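Course handout, Unit 7: Good Practice at the Packing Station
Module leader: Fotini Alexiou. Laboratory supervision: Achilleas Makris.

## 1. Scope

These notes set out the rules that apply when a gripper is used to handle soft or irregular goods in open cartons. They supplement the Grukent laboratory code and do not replace the risk assessment, which each group must sign before the October practical.

## 2. Preparing the station

- The work surface shall be cleared of loose paper, offcuts and small metal parts before the arm is enabled.
- Carton flaps shall be folded fully outwards. A flap left standing inside the reach of the fingers must be treated as an obstacle.
- Cables shall be coiled before packing, with the plug or connector accessible.
- Approach speed within 200 mm of the carton is limited to 90 mm per second.

## 3. Approach and grasp

The fingers are to be opened before the descent begins. Students should check the wrist view at this stage - the side view alone is not sufficient - and confirm that no flap lies between the fingers and the goods.
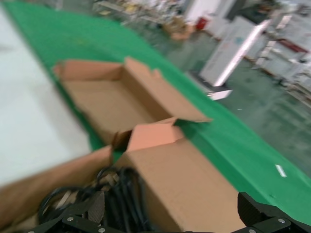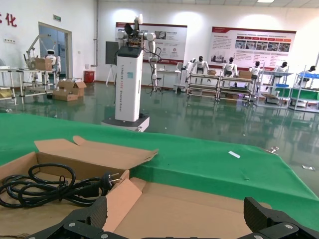
*Figure 1. Wrist views of an open carton on the green work surface, gripper fingers apart. The two-pin plug is visible in the second view.*

Plugs require particular care. The pins must not be used as a gripping point, and the cable must not be pulled against the edge of the carton. Where the wrist view is blurred, the arm shall be held still until a clear view is obtained.

## 4. Stopping and reporting

Any member of the group may stop the arm at any time and need not give a reason. After a stop, the arm is restarted only by the named operator. Contact with the carton wall is recorded on Form 113, even where there is no damage.

## 5. Preparation for the seminar

Read the Tilent course notes on end-of-arm tooling. Themis Tzavaras will lead the discussion of Section 3, and written answers should be handed to him at the start of the session.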